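March, late, kettle on for the second time

Well, I did it. I gave up coffee for real this time and I'm writing it down so there's a record of it when I crack. Tea only, starting with the tin of Kwofie that's been sitting behind the oatmeal. It's a smoky black tea and I was a little scared of it, but with milk it's lovely, sort of like drinking near a campfire. I had two cups before nine and a headache by ten, which I'm told is normal and will pass. It had better!

The reason for all this is sleep. I was awake at 3 again last night, doing that thing where you lie there and rewrite an email you sent in the fall. I got up and read the Gellero catalog cover to cover instead, and they have the nicest seed potatoes this year, purple ones and some long knobby ones I've never grown. I put in an order before the sun was up. I probably shouldn't be allowed near a credit card at that hour, but I'm excited about the knobby ones.

Rained all morning. I finally tackled the kitchen shelves, which meant everything came down and sat on the floor while I washed things and argued with myself. The rule was supposed to be that anything I hadn't used since last summer goes in the donation box. The fish kettle went in. The fish kettle came back out. I have never cooked a whole fish in my life but my aunt gave it to me and it has such a good lid. The pasta machine did go, and the three egg slicers, and a fondue set with no forks.

What I couldn't part with was any of the mugs. I have the brown one from the pottery sale, the chipped green one, the giant one that holds soup, and I like every one of them for a different time of day. For plain black tea, though, I keep coming back to plain white. You can see the color of the tea in it and know when to pull the bag.
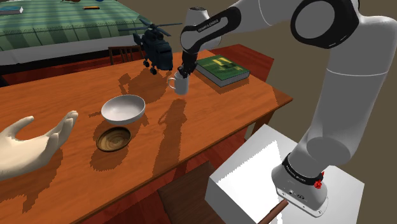 White mug, small handle, wooden table. My whole philosophy of tea.

Lunch was toast and the end of the bean soup. Then I walked down to the post office to mail the birthday package, which cost a ridiculous amount because I'd packed it in a box big enough for a dog. The woman at the counter weighed it twice. I took the long way home by the creek, and the water's up high and brown and going like mad. Two mallards were trying to swim against it and getting nowhere, and then one just gave up and rode it down around the bend, and I thought, yes, fair enough.

Theophilus Adjei called while I was still taking my boots off. He wants me in for the neighborhood supper again, and like an idiot I said yes and then asked what I'd be making. Groundnut stew! For everybody! He says last year's pot ran out before the second table got any and people were polite about it but they remember. He's going to lend me the big pot and his mother's recipe, which he read to me over the phone and which has no amounts in it at all. "Enough ginger." "Tomatoes until it looks right." I wrote it on the back of the water bill and I can barely read it now.

So I did a practice run tonight, a small one. I used the Jiko peanut butter, the kind with only peanuts in it, and it made all the difference compared with the sweet stuff I tried in January. Onion, ginger, more ginger, a can of tomatoes, chicken thighs, one hot pepper that I left whole so I could fish it out. (I couldn't find it. I found it later, with my mouth.) It needed another half hour than I gave it and the sauce was thinner than his always is, but the taste was right there. I had two helpings and put the rest away for tomorrow, when I bet it'll be better. 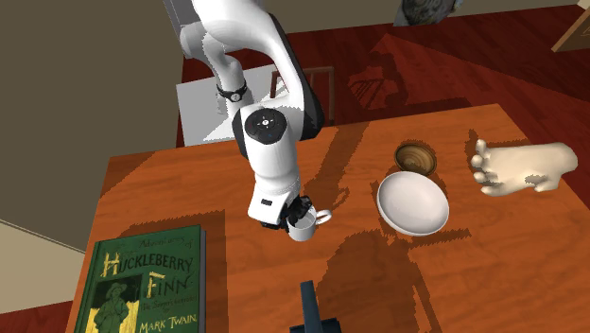 Supper dishes are the other thing I've been stewing over, no pun intended. Theophilus says paper is fine and I say hot stew in a paper bowl is how you end up with a lap full of peanut sauce. The Grendeo shop downtown rents out stoneware by the crate, and they quoted me 205 dollars for the evening with washing included, and that's more than the food is going to cost. I'd love it if everybody just brought their own from home. A little wooden bowl like the one on the table there, dark brown on the outside with the rings going around inside, would be so pretty with that orange stew in it, though I don't know how wood does with hot oil and I'd want to ask someone before I ruined a good one. I'm going to float the bring-your-own idea when I call him back, and if he laughs I'll drop it.

Other business. The tomato seedlings on the windowsill are leggy and pathetic and I've turned them around so they lean the other way for a while. I'm on page 262 of the lighthouse book and it still hasn't gotten to the lighthouse. The bathroom faucet is dripping again, on the cold side, and I've put a washcloth under it so I don't have to hear it.

Headache's gone, by the way. It went somewhere in the middle of chopping onions. I've got one more cup of the Kwofie here, weak, lots of milk, and then I'm going up. Need to remember to call about the faucet and buy ginger.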